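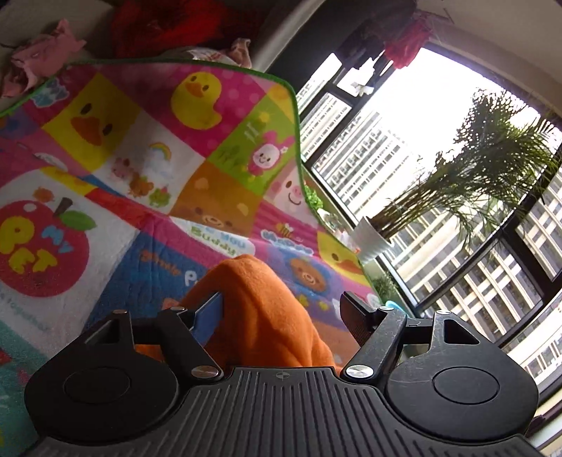

Most of what people throw away in the first month is good data, according to Leonilde Bragança, and most of what they keep is too clean. She has held that view since July, when the first batch of cloth-handling examples for the Pledum project came back from training and produced a model that could fold a towel on a bare table and very little else.

Pledum is run by Oltby, a small company that trains control software for household machines. Its method is now common in the field. A person holds a gripper by hand, with a camera fixed to it, and does an ordinary job at an ordinary pace. The recording holds the video, the path of the tool through space and the opening of the fingers at each moment. No robot is needed until the model is ready to be tested on one.

The saving is in setup time. A robot arm has to be bolted down, calibrated and watched. A hand-held gripper goes into a bag, so the work can be done in apartments, where the floors are covered in things and the light comes from wherever the windows are. A bunched orange fleece on a child's play mat, with daylight behind it, is a routine starting state in Pledum. So is a dark sock on a dark rug, which the model still handles badly.

Cloth is the main subject for a reason that has little to do with laundry. A cup has one shape. A piece of fleece has a new one every time it is put down, and the place to grip it has to be worked out from folds that partly hide each other. Printed surfaces make it harder. Early versions of the model would reach for a bright cartoon on a mat in preference to the fabric lying on top of it. The remedy was more examples on patterned surfaces, recorded with the same fabrics that had already been used on plain ones, so that the background changed and the task did not.

The target for each cloth task is 3000 accepted examples. A collector records in blocks of 20, then moves to another spot or swaps the cloth. Within a block the starting shape must change every time: dropped, pushed together, half turned over. Jonas Auer, who wrote the collection guide, found that people left to themselves settle into one way of crumpling a cloth within a few minutes, and that the habit shows up plainly in the data. The guide now tells collectors to drop the cloth from waist height and leave it as it lands.

Review is done by Siham Tahiri and Abdelkrim Lahlou, who work on separate halves of each batch and swap a small share to check that they agree. An example is rejected if the tracking is lost, if the collector's free hand touches the cloth, or if the fingers close outside the camera's view. It is not rejected for a missed grasp, provided the collector recovers and finishes. This rule is the one Bragança argued for. In the July batch, every slip had been cut out before training, and the resulting model had never seen a recovery. When it missed, it stopped moving.

Of the 18 homes in the current round, 13 have been fully reviewed. Tahiri reports that lost tracking is the largest cause of rejection – mostly fast turns of the wrist close to a blank wall, where the software has few features to hold on to. Large windows are a lesser problem. The exposure shifts as the tool swings toward the glass, and the cloth goes dark for a few frames before the camera adjusts. Those examples stay in.

Two questions remain open. One is how far the examples carry over to a different gripper, as finger pads vary in grip and width and the recordings contain no measure of force. The other is speed. People doing the task by hand move faster than Oltby's test arm can follow, so the recorded paths are slowed down before they are played on the machine, and fleece that is pulled slowly does not fall the way it did in the recording. Auer is testing a version of the guide that sets a pace for lifting. Lahlou will review the first blocks against the old ones, with the labels removed.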